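I pick parts at Lerkent, or I did, full time, until the arm came in December. Now I pick for half the shift and spend the other half standing next to something that picks. People ask me if I hate it. I don't! I hate the meetings about it.

Every one of those meetings starts with a slide saying the robot frees us up for better work. Fine, but free me up for what? My wrists feel great, I'll give them that – 15 years of reaching into bins will wreck anybody's. But when Zusstead put one in, the people on the line got a new job title and the same pay, and then they got a tablet to watch. Watching is tiring in its own way. You can't daydream and you can't really talk (we used to talk all day, mostly nonsense, and I miss it more than I expected to).

What bugs me most is who gets asked. The folks from Etim who set ours up spent 2 weeks with us and were perfectly nice, and they never once asked how we grab a block that's leaning against the wall of a bin. Any of us could have shown them in a minute. Knowing that stuff is a skill, and I'd like to see it on a pay stub.

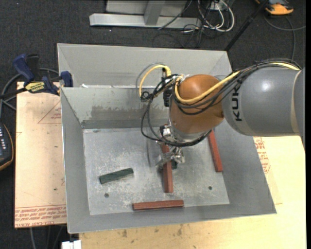
So should the people who did the job by hand get a say in how the robot does it? They should, and they should be paid for it, starting before the thing gets bolted down.

I've put that in writing to my manager. I'm still waiting to hear back – and I'm on the tablet again at 6 tomorrow morning.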